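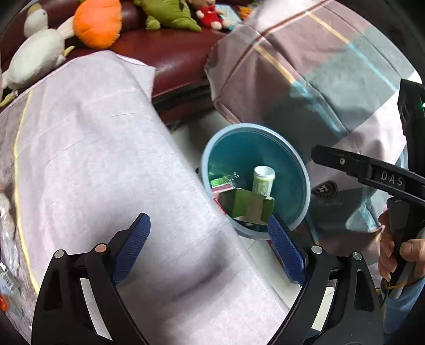
4.2 The basin as a stopping place

I went into this study thinking I'd write mostly about trash cans. I had a whole coding sheet ready for them (lids, liners, how far from the stove, all of it), and then I started reading through the home notes and kept running into basins. Plain round plastic ones, the kind you'd wash socks in. In 20 of the 55 homes in the Leltgate sample, a basin was doing at least part of the work I had assigned in my head to the trash can, and most of those were in the living room, close to where people sit.

What ends up in them is a mixed bag, and I mean that pretty literally. Snack wrappers go in, and so do small cartons, lids, bits of paper and the odd container that still has plenty of life left in it. My first coding scheme, borrowed from the Plundano household survey, had one box for "waste" and one for "storage," and I got stuck on it almost right away! A lid on its own might be garbage, or it might be waiting for its jar. Tuncay Kurtuluş and I coded the same set of notes separately and disagreed most often on exactly this kind of thing, so we added a third category, "undecided," and used it a lot.

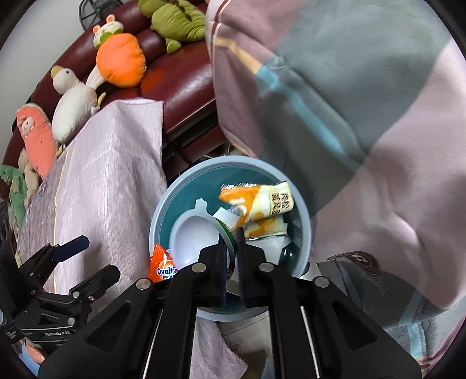
Figure 1. Round plastic basin holding wrappers and packaging, near a dark red leather sofa. An orange Ovaltine wrapper hangs over the rim.

The rim deserves a word too. Thin wrappers like the one in Figure 1 can hang over the edge, half in and half out, and I had been skipping those in my early notes as if they didn't count. Yasuo Fujimoto talked me out of that. He'd seen the same thing in his own fieldwork in August and felt that anything touching the basin should be coded as part of it, which made the coding slower but a good deal more consistent. We went back and recoded some 1,450 items on that basis.

I also want to flag the stuff nearby. Boxes sat on the floor next to a basin, towels and sheets got draped close to it, and toys lived on the sofa a short reach away. We recorded these as neighbors and left them out of the item totals. I'm still a little torn about that choice, especially for boxes, and I come back to it in Section 5 along with the homes where we found 2 basins side by side.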